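# Where the sauce sits

*November 9, 2022*

For 60 years the cafés of Hullstead had a settled view on ketchup. It stood on the table, in a bottle, next to the vinegar, and it was free. In March the Joster, the oldest of the four on the market square, moved its bottles behind the counter and began charging for a small pot. The complaints book filled two pages in a week.

Hayley Pickering has run the Joster since her aunt retired. She says the decision came down to waste. A shared bottle gets left with its cap off, picked up by children and thrown out well before it is finished. The café was getting through 90 bottles a month.

"People weren't eating it all," she says. "They were leaving it on the plate."
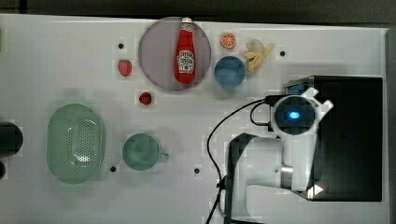
*A red ketchup bottle on a round plate, with a toy orange slice to the right.*

Table sauce is a fairly recent habit in British cafés. Older menus from the town, kept in the library's local history room, list mustard and brown sauce as extras, priced by the spoonful. Bottles on tables came in with Formica tops and the lorry trade, when quick service mattered more than the cost of a squirt of sauce.

Other places do it differently. Two streets away, the Kurtuluş grill makes its own pepper sauce every morning and brings it out in a steel dish. The owner, Mr Besov, buys in ketchup for chips and nothing else. He has never put a bottle out and has never been asked to.

Children are the hard part. Most of them learn about ketchup before they can read the label, and many will refuse a meal without it. Pickering now gives under-tens a pot free of charge, which settled most of the arguments with parents. 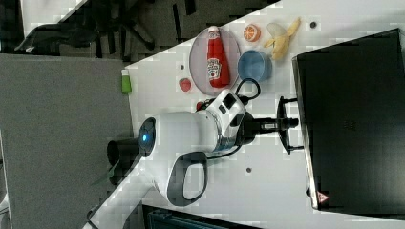
*Ketchup on the plate, a light-blue bowl beside it, and toy fruit close by.*

The change has saved the Joster 800 pounds so far. Some of that went on new vinegar shakers. The bottles may come back for the summer, but only on the outside tables, where the regulars with dogs sit and where the pots tend to blow over.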